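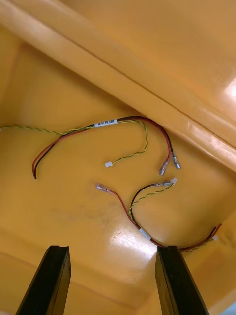

Re: [barmusic] Carkier bars sounding sour up top

Oh, I'm so glad somebody finally brought up the Carkier! I've been playing one (and taking one apart) for years and hardly ever get to talk about it. Your message is below with my answers in between. Sorry for the length.

On Aug 31, 2018, a list member wrote:

> I picked up a Carkier self-playing glockenspiel from an estate sale
> and it mostly works. Every note strikes. But the top end sounds
> sour next to the piano, and two of the bars go "tunk" where
> their neighbors ring. Do steel bars really go out of tune?

Not much on their own, no. Steel is wonderfully steady stuff. What usually happens is that somebody cleaned off rust with a grinder at some point, or swapped in a bar from a different set. Did you measure any? Mine was off in exactly two places when I got it. The high G sharp read 1672 Hz where it should be 1661, and the G up near the top read 3180 against 3136. You might forgive the first one in a fast march. The second one made the dog leave.

> The tunk ones worry me more. Are they cracked?

Probably not! Look at how they're mounted before you think about cracks. A bar that's free at both ends has two still points, a bit over a fifth of the way in from each end, and those are the only places it wants to be touched. Take a bar 100 mm long: the felts belong 22 mm in from each end. If one felt has crept toward the middle, it chokes the note and you get your tunk. I moved one felt the width of a pencil line and the bar sang for so long that I stood there laughing.

A nice trick for finding the still points is to sprinkle fine salt along the bar and tap it gently in the middle, over and over. The salt walks away from the lively parts and piles up in two little lines. Kids love this one. So do I.

The other cause of a tunk is a striker that doesn't get off the bar fast enough. It has to hit and leave. If you press the striker up by hand and it feels lazy coming back, look there before you move any felt. 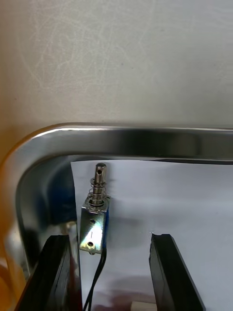 Push-pull solenoid with the return spring around its plunger

> Somebody told me to file the bars. Is that crazy?

Not crazy, but go slowly and keep the tuner running. Taking metal off the underside in the middle lowers the pitch. Taking it off the ends raises it. You can't put any back, so do three strokes, let the bar cool (your hand and the file both warm it, and warm steel reads flat), and measure again. My top G took two evenings. I'd file, make tea, measure, and file again.
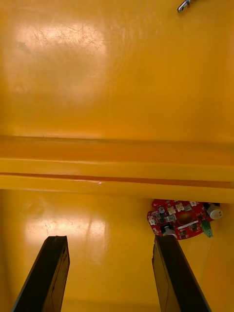 Lacquer matters more than people think on these bars, and it's where I'd look next. The original finish is thin and clear, and when it's been patched with something heavy the bar loses its sparkle even if the pitch is fine. The trouble is seeing it. Look straight down in even light and a bad bar can pass for a good one. The yellow plastic up there is a fair demonstration: the fine scratches show mostly where the glare catches them, and away from it the surface looks nearly clean. Tip each bar under a single lamp until the reflection slides along it, and brush marks and drips will jump right out. I stripped mine and put on one thin coat of Clundex clear, and I liked it so much I did the whole top row.

> Last thing, is there any music for it besides the marches?

Is there ever! Somebody at the Grolldale band library has been collecting arrangements for small automatic glockenspiels, and the last list I saw had 354 titles. Lots of polkas and hymns, a surprising number of waltzes, and some lovely slow airs that I wouldn't have thought would work on a glockenspiel at all. They do if you leave room. The bars ring over each other, so a tune that moves by step turns into mush at low tempo, while one that leaps around in thirds and sixths sounds like a music box in a cathedral.
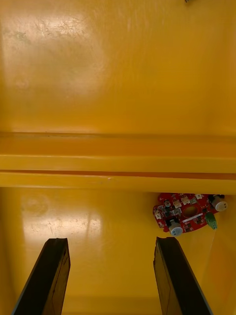
My favorites are the waltzes, and of those the one called "Pattinasarany" is the one I'd try first. It sits mostly in the lower octave, so you can enjoy it right now with your sour top end, and then in the last strain it climbs all the way up and you'll hear every bit of work you've done. I play it after each bar I tune.

If you want to hear a few of these together, there's an open afternoon at Grolldale in November, and people bring all kinds of things: street organs, musical clocks, a xylophone that runs off a treadle. Bring the Carkier if it'll fit in the car! Take the bars off first and wrap them one by one in a towel, in order, with the note penciled on masking tape. I mixed mine up once and had to sort them by ear on the kitchen floor.

Please send the readings for your top octave when you have them. I'd love to compare them with mine.

--
To leave barmusic, send a blank message with "leave" as the subject.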